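4. What riders told us, and what the counters told us

I should say up front that I ride the Pranurdale trail myself, most mornings before work, so I came into this part of the study with opinions. I thought the rental bikes were clogging the path at the Trasholm end. I thought most renters turned back at the first water fountain. I was wrong about the second one and only half right about the first, and I'd like to walk you through how we got there.

We had two sources. One was the rental log from the Pinto shop, which gave us 400 rentals, each with a time out, a time in and the type of bike. The other was a short survey we handed to people as they brought their bikes back. Of those, 202 came back filled in well enough to use. The rest were blank, or soaked (June was a very wet month for us), or had a phone number and nothing else. I left all of those out.
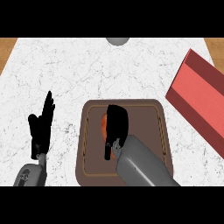 Reading time: 11 minutes

4.1 How far people go

The log doesn't record distance, so we had to be a bit crafty. We asked riders to mark their turnaround point on a little strip map of the trail, and then we checked that mark against the time their bike was out. If somebody said they rode all the way to Mukside and back in half an hour on a cruiser with a child seat, well, we put a question mark next to it and went with the shorter distance.

Even with that rule, people were riding much farther than I'd guessed. The old rail bridge was the most common turnaround, and it's a good long way past the fountain. Families went nearly as far as the couples did. They just took longer over it, and they stopped more, mostly for ice cream and for somebody's shoe. The folks on tandems were all over the place and I wouldn't read much into them!

Hybrids went farthest, which won't shock anyone who has tried to push a cruiser into the wind out there. What did surprise me was how many people told us they would have picked a different bike if they'd known what the trail was like. We heard this over and over in the comments box. They'd pictured something flat and shady. The first stretch is exactly that, and then you come out of the trees and there's the long drag up to the bridge.

4.2 Crowding at the Trasholm end

So, my pet complaint. The path is busiest by the Trasholm parking lot, and yes, rental bikes are part of it. But when we lined up the rental times with the trail counter, the worst stretch of the morning came before most of the rentals had even left the shop. The people in my way were other people like me, on their own bikes, in a hurry. I took that one personally for a day or two.

Where the renters do bunch up is on the way back. Half-day rentals are all due at the same hour, so everybody rolls in together, a bit tired and a bit wobbly, and the last stretch of path is also the narrowest. Staggering the return times would be an easy thing to try, and the shop could do it without spending anything on the trail itself.
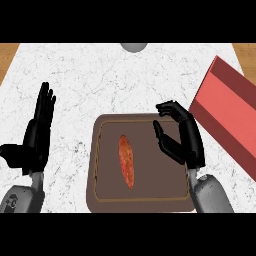 Mukside riders don't all see it that way, and one of them wrote on the back of the form that "the path is fine, it's the bollards, you can't get a trailer between them without getting off and lifting." I went and tried it with a borrowed trailer, and the rider has a point. You can squeak through if you line it up dead straight, but with other bikes coming the other way you end up stopping, and then everyone behind you stops as well. Our counter sits well short of the bollards, so none of that shows up in our numbers.

4.3 A few cautions

The survey only caught people who returned their bikes in person while the desk was open. Anyone who used the after-hours rack is missing. We also had one shop and one trail, and the strip map was drawn by me, with the bridge a little too close to the middle (Figure 3 shows the corrected version). I reran the distances with the bridge in its proper spot and the order of the bike types stayed the same, though the gap between hybrids and cruisers shrank some. The corrected distances are the ones used in Section 5.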